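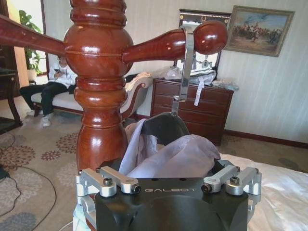 The spare room newsletter: moths, sleep and the great bedding swap

Hello again from Samonte, where it's November and I have finally put the window fan away. I know, I know. I said I'd do it two letters ago, and plenty of you wrote in to say yours was still in the window too, so I felt fine about it.

This month I want to talk about changing a bedroom over for winter. It's the job I put off more than any other, and then once it's done I walk in and out of the room all evening feeling pleased with myself. I used to do it in one long grumpy afternoon. Now I spread it over 4 evenings, starting after supper, and I stop when the radio show I like is over, even if there's a heap on the floor.

First evening is the closet. I take out everything I wore over the summer and I'm fairly strict about it. If it needs washing it gets washed before it goes away, even the shirt I only wore for an hour to that cookout. Old sweat and sunscreen turn yellow over the winter (ask me about my good linen pants, or please don't). Things that are clean go straight into cotton bags. I gave up on the plastic ones with the vacuum valve. They're great for saving space, but everything comes out in April looking like a raisin, and one of mine lost its seal and puffed back up in the night and scared me half to death.

Second evening is the wool, and this is where I get bossy. Moths don't care how much you paid. What the grubs like is wool that has been worn a bit and left alone in the dark, so the sweaters that have been sitting since March need to come out, get shaken hard outdoors, and have a good look along the seams and under the collar. I do this on the back steps with a flashlight and the neighbors have stopped asking. Anything suspicious goes in the freezer in a sealed bag. I used to leave things in for two days, but I give them a full week now, then let the bag come back to room temperature before I open it.

I've tried cedar blocks, cedar balls, cedar hangers, and a lavender sachet from Tarnolside that smelled so strong I moved it to the garage. I still like cedar and I still buy it, but it's not doing the heavy work. Vacuuming the corners of the closet does a lot more! Get the crevice tool down where the baseboard meets the carpet. You will not enjoy what comes up.
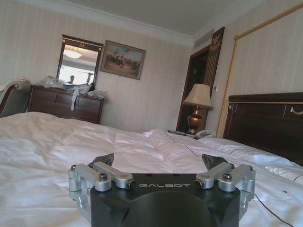

Third evening is bedding, which is my favorite part. I weighed my winter comforter on the luggage scale last year because I was trying to settle an argument with myself about buying a heavier one, and it came to 1594 grams. The summer one was 802. So the winter one is very nearly double, and I still woke up cold in January. What fixed it was a wool blanket under the bottom sheet, on top of the mattress pad. I'd always piled things on top of me and never thought about the cold coming up from below. It's lumpy for the first night or two and then it settles down.

If you're washing a comforter at home, check that it can tumble around in the drum with room to spare. Mine can't, so I go to the laundromat on Grulura Street and use the giant machine at the end. Go early. By seven in the morning the big ones are usually taken, and the dryers eat quarters like popcorn. I dry on low and pull it out every half hour or so to break up the clumps by hand, and I bring a book, and I've come to look forward to it. Don't put it back on the bed if it feels even a tiny bit damp in the middle. Drape it over a couple of chairs overnight and use something else until morning.

Sheets are a matter of taste and I won't fight anyone. I like flannel for exactly one month and then I get too warm and go back to cotton percale. My set from Iltoveck has lasted through more winters than I expected, although the fitted sheet has started pinging off one corner and I've been fixing it with a safety pin. 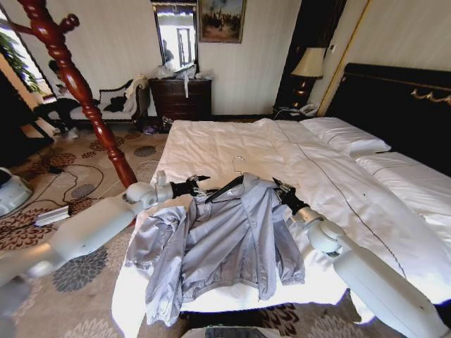
Do I need to wash pillows every season too, or is a clean pillowcase enough?

Twice a year is plenty for most washable pillows, so do them when you swap the bedding, and use a zippered cover under the pillowcase in between. Wash them in pairs so the machine stays balanced, and check the tag first, as solid foam ones generally shouldn't go in at all.

I had a lot of pillow mail this time, so I may do a longer piece after the holidays.

Fourth evening is for the bits and pieces. I turn the mattress end to end, wipe down the lampshades, and sweep underneath the bed, where I found a library card I had already replaced. I also bleed the radiator, which I was nervous about for years and which takes a minute with the little key and an old towel.

The bedding drive at the Samonte branch library is on again through the end of the month. Last winter we collected 700 blankets between us, which made me cry a little in the parking lot. They need clean twin and full sizes most of all, and they can't take pillows or electric blankets. Fold them, tie them with string, and write the size on a scrap of paper so the folks sorting don't have to unfold everything. The drop-off bin is just inside the side door.

Next time: drafty windows, and a soup that can be made while you're caulking them.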